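Vollon and Flovitz Instruments: Second Round of Comparison at Altemside

The second round of our instrument comparison was completed on Friday. The first round dealt with reach and joint travel only. This one was confined to suturing, as most of the complaints sent to this blog concern the handling of thread.

Both instrument sets were driven from the same Akpan controller, with motion scaling left at its default. We recorded 133 needle passes with the Vollon set and 201 with the Flovitz set. The difference arises from a controller fault that cost us a morning – the log is kept with the raw data.

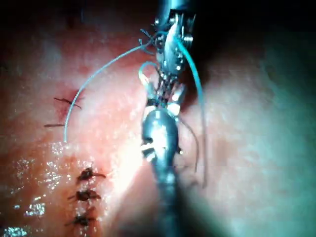
Two instruments meeting over the tissue, with knotted sutures at lower left.

Thread handling remains the hardest part of the exercise. A long strand tends to find its way into any gap at the wrist, and the operator must decide whether to pull it free or to carry on. We counted 45 such snags across both sets. The Flovitz jaws held fine thread more firmly, but were slower to let it go.
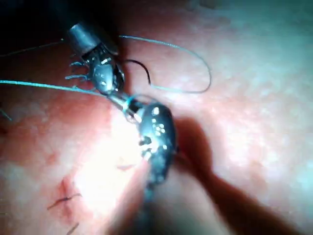
Lighting also deserves a remark. Glare from metal and from the tissue surface made depth difficult to judge on the monitor, and operators asked for the lamp to be turned down. Readers repeating this work should settle the lamp level before the first pass and leave it alone.

The third round will use a shorter thread and a revised grip force of 490 on the controller's own scale. The Vollon wrist is to be refitted beforehand.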